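Guide d'installation Sivstead, section 4 : le pliage du linge

La question revient à chaque formation : une machine sait-elle enfin ranger une pile de linge ? Pas encore toute seule, mais on s'en approche et c'est passionnant à suivre ! Cette section explique comment préparer le poste et enregistrer des gestes de pliage avec une paire de pinces à main, que le logiciel Zilteck transmettra ensuite au bras.

1. Choisissez une surface plane et assez grande. Un lit fait très bien l'affaire, même avec un couvre-lit à motifs.
2. Placez les vêtements déjà pliés d'un côté et gardez devant vous la place d'en étaler un autre.
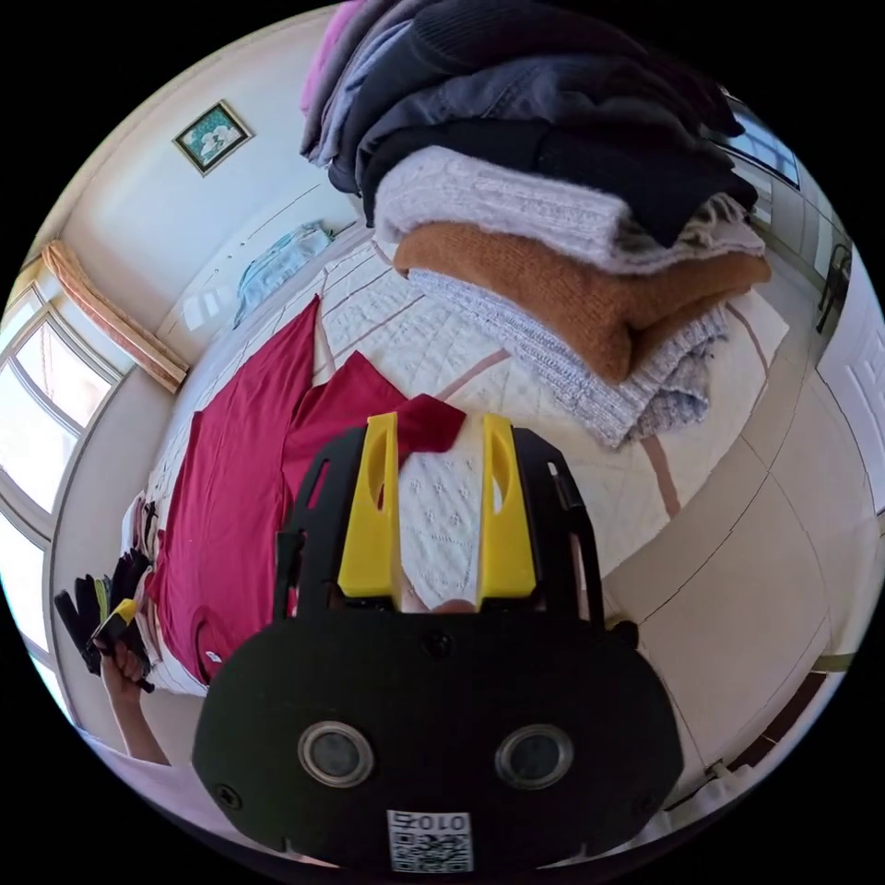
3. Prenez une pince dans chaque main et vérifiez que les doigts se referment sans forcer.
4. Lancez l'enregistrement, attendez 2 secondes, puis commencez.

Attention : la maille est le cas difficile. Un doigt qui accroche une boucle tire tout le pull avec lui, et le bras refera la même erreur avec un zèle admirable. Pour débuter, préférez le coton. 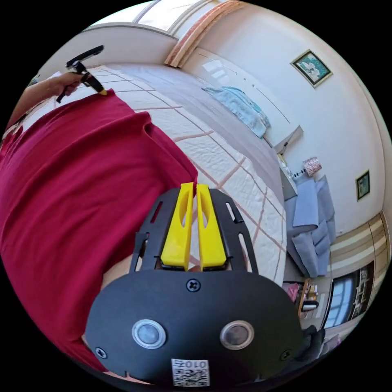 5. Saisissez le tissu par le bord, jamais au milieu d'un pli.
6. Rabattez lentement, lissez, relâchez. Une pièce simple demande 30 secondes, parfois le double les premières fois (c'est normal, on prend vite le coup !).
7. Terminez chaque prise les deux pinces bien dégagées du vêtement.

Note : il faut 600 prises pour un modèle utilisable. Variez la position de départ, sinon le bras ne saura plier que des vêtements posés toujours au même endroit.

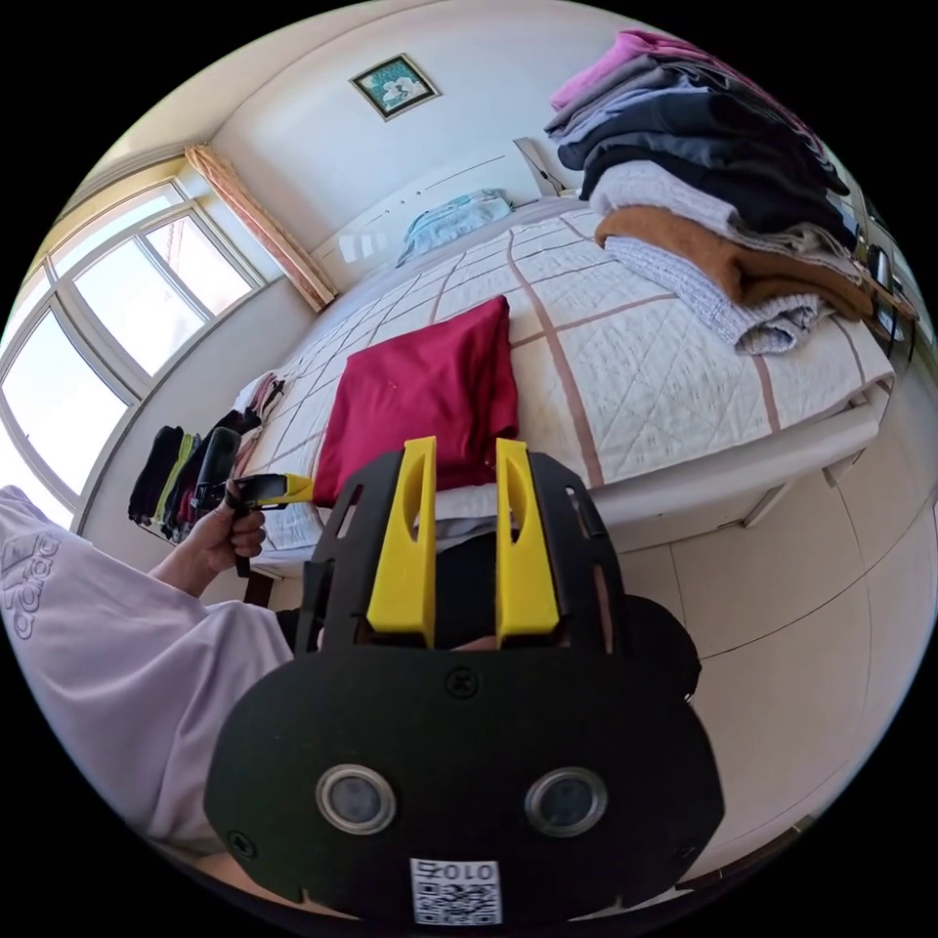
Chez Lasard, on nous a écrit que le bras plie correctement les t-shirts mais que les manches longues le laissent perplexe, et qu'à ce stade on va encore plus vite à la main. C'est vrai, et les pulls épais restent hors de portée de la version actuelle. Quel chemin parcouru depuis la précédente, tout de même, qui ne venait pas à bout d'une serviette !

8. Relisez vos prises avant l'envoi et supprimez celles où le tissu a échappé aux doigts.

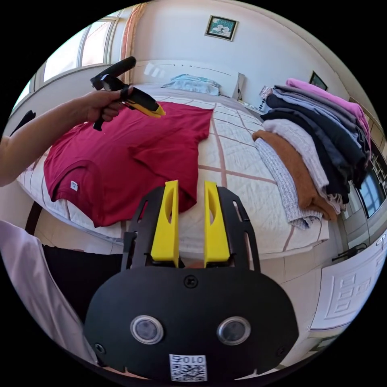 9. Chargez le modèle, posez un seul vêtement à plat et restez près de l'arrêt d'urgence pendant les 19 premiers essais.

Attention : n'utilisez pas le support Pešek de l'ancienne génération, dont la fixation prend du jeu.

Réglage de la force de serrage : voir section 5.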